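Rubrik: Bauen im Bestand | Mitgliederbrief

Alte Ziegelwände im Dachgeschoss: erst messen, dann verputzen

Im August sind bei uns wieder mehrere Anfragen zu Dachböden eingegangen, in denen das Mauerwerk der Giebel sichtbar bleiben oder neu verputzt werden soll. Die Fragen ähneln sich: Muss die Wand vorher abgesperrt werden? Welcher Mörtel passt? Und warum blüht der Ziegel jedes Jahr neu aus, obwohl das Dach dicht ist? Settimio Martinelli hat die häufigsten Punkte für diese Ausgabe zusammengestellt.

Ausgangspunkt ist ein Haus im Ortsteil Gikard, dessen ältester Teil nach dem Balken über der Tür von 1704 stammt. Der Giebel wurde mehrfach erneuert, zuletzt mit weichen, niedrig gebrannten Ziegeln und Kalkmörtel. Ein Vorbesitzer hatte die Fugen auf der Wetterseite mit Zementmörtel nachgezogen. Von außen sah das ordentlich aus. Innen platzten die Ziegelköpfe ab, und am Fuß der Wand lag jedes Frühjahr feiner roter Sand.

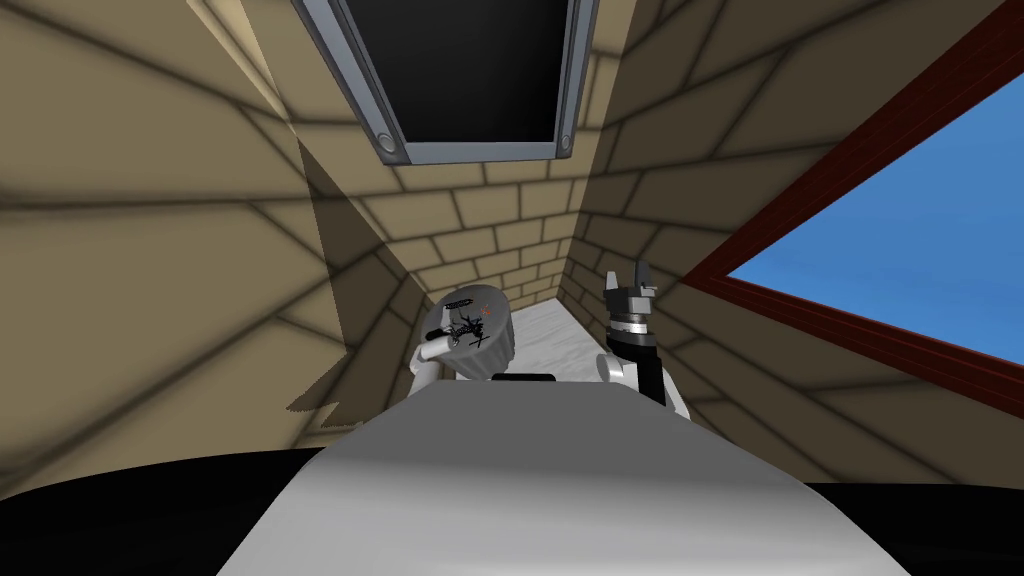

Der Zementmörtel ist härter und dichter als der Stein. Feuchtigkeit, die in die Wand gelangt, kann über die Fuge nicht mehr austrocknen und sucht sich den Weg durch den Ziegel. Dort kristallisieren die gelösten Salze und sprengen die Oberfläche ab. Wer solche Fugen findet, sollte sie auf etwa zwei Zentimeter Tiefe auskratzen und mit einem Kalkmörtel ohne Zementanteil neu schließen. Der Winkelschleifer bleibt dabei im Koffer. Fugenkratzer und schmaler Meißel dauern länger, beschädigen aber die Kanten nicht.

Vor jeder weiteren Maßnahme gehört die Feuchte gemessen. Die einfachen Geräte mit zwei Stiften zeigen bei salzhaltigem Mauerwerk zu hohe Werte an und taugen dort nur zum Vergleich von Stelle zu Stelle. Verlässlicher ist eine Bohrmehlprobe, die im Labor gewogen, getrocknet und wieder gewogen wird. In Gikard lagen die Werte im unteren Bereich der Wand deutlich über denen unter dem First. Osvaldo Santoro, der die Proben genommen hat, führt das auf einen alten Anschluss zwischen Anbau und Giebel zurück. Das Blech war dort nur angenagelt und an mehreren Stellen offen.

Zu den Kosten: Die Untersuchung mit Laborbericht hat rund 1000 Euro gekostet. Für das Auskratzen und Neuverfugen der Giebelwand lag das Angebot der Firma Kováčik bei 3000 Euro, ohne Gerüst. Der Spengler kam extra. Ein Angebot für eine chemische Sperre, das der Eigentümer vorher eingeholt hatte, war mehr als doppelt so hoch und hätte am undichten Anschluss nichts geändert.

Zum Verputzen noch einige Hinweise, nach denen oft gefragt wird. Gipsputz ist auf salzbelasteten Wänden ungeeignet, er zieht Feuchte an und verliert die Haftung. Kalkputz in zwei Lagen ist die übliche Lösung. Die erste Lage bleibt rau und braucht je Millimeter Dicke ungefähr einen Tag Standzeit, bei kühlem Wetter auch länger. Wird die Wand nur geschlämmt, zeichnen sich die Steine weiter ab – das gefällt vielen und spart eine Lage. Dispersionsfarbe hat auf keinem der beiden Untergründe etwas verloren.

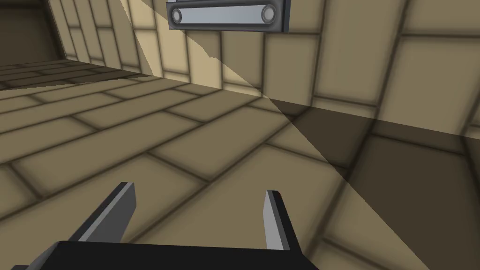
Beige gefliester Boden im simulierten Raum.

Bei den Böden darunter stellt sich dieselbe Frage in anderer Form. Fliesen auf einer alten Balkendecke reißen fast immer, wenn sie ohne Entkopplung verlegt werden. Die Decke arbeitet mit der Jahreszeit, der Belag kann das nicht. Außerdem ist das Gewicht zu prüfen: Estrich und Fliesen bringen schnell mehr auf die Balken, als ein früherer Speicherboden je tragen musste. Ohne Nachweis durch einen Tragwerksplaner raten wir davon ab.

Dielen auf Lagerhölzern sind leichter und lassen sich wieder aufnehmen, falls an der Decke etwas zu richten ist. Wer eine Schüttung zwischen den Balken vorfindet, sollte sie vor dem Ausbau ansehen lassen. Lehm und Sand sind unbedenklich, Schlacke kann belastet sein und muss dann getrennt entsorgt werden.

Santoro bietet für Mitglieder eine Sprechstunde zur Feuchtemessung an, jeweils ab 17 Uhr im Büro in der Alten Waage. Fotos der betroffenen Stellen und, soweit vorhanden, ein Grundriss helfen bei der Vorbereitung. Das Merkblatt zu Kalkmörteln ist überarbeitet und liegt dort ebenfalls aus – die alte Fassung mit den Mischungsverhältnissen auf der Rückseite bitte nicht mehr verwenden, in der Tabelle waren zwei Spalten vertauscht.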